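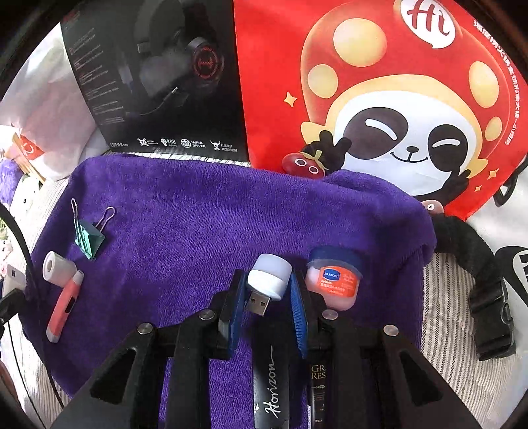

A small USB night light and a jar of lip balm, two of the kinds of bedside items covered by the revised guidance.

Personal Items in Guest and Resident Rooms: Revised Guidance

The Housekeeping Office at Skotville has issued revised guidance on the handling of small personal items in guest and resident rooms. The guidance takes effect in August and applies to all rooms in the Skinner and Flolluser buildings. It replaces the single page on bedside items in the current housekeeping handbook.

The revision follows a review of the lost property register. Over the past year the office entered 1178 articles in the register, and the largest group consisted of small items that had been kept on or beside a bed: night lights, charging plugs, lip balm, hand cream, earplugs, reading glasses and pens. Many had been gathered up with towels and bed linen and were found later in the laundry at Taltutlow. Others had been left behind at the end of a stay and could not be matched to a room.

"Most of these articles cost very little, but people miss them the same evening," said Gregor Gunn, who manages the Housekeeping Office. "A resident who uses a night light to find the door should not have to wait until morning for it."

Under the revised guidance, small items found on a bed or on a folded towel are to be moved before any linen is lifted. They are to be placed together on a clean, dry hand towel on the nightstand or desk, where the resident can see them on entering the room. Items are not to be put into drawers, cosmetic bags or suitcases. Jars and tubes are to be closed and stood upright.

USB night lights require separate mention. Lights of this type are short, have no cord and are easily lost in the folds of a bath towel. Where a light is plugged in, it should be left in place and the surface wiped around it. Where it is lying loose, it should be set out with the other items and should not be plugged in by staff. The metal plug must be kept away from wet cloths and spray cleaner.

Towels brought from home will continue to be treated as personal property. Colored towels are to be folded and left on the chair, and are not to be placed in the linen cart under any circumstances. Staff working in rooms where personal and house towels are used together should check each one for the house label on the hem. The laundry has returned 46 privately owned towels since the last handbook was printed, several of them after a hot wash that had altered the color.

Articles found in the laundry or in a vacated room will be placed in a clear bag with a slip giving the building, floor and time of discovery. Bags are to be brought to the Housekeeping Office by 3 p.m. Balms, creams and other opened cosmetics will be held for 10 days and then discarded. Lights, chargers, books and eyeglasses will be held until the end of the season.

Residents are asked to clear the bed of small items on linen change mornings where they are able to do so. Shallow trays for the nightstand are available at both front desks at no charge and may be kept for the length of a stay. Residents who prefer that their belongings not be moved at all may ask for a door card, and the linen will then be left outside the room.

Printed copies of the guidance will be placed in the supply room on each floor. Questions about an item already in the register should be directed to the Housekeeping Office, ground floor, Skinner building.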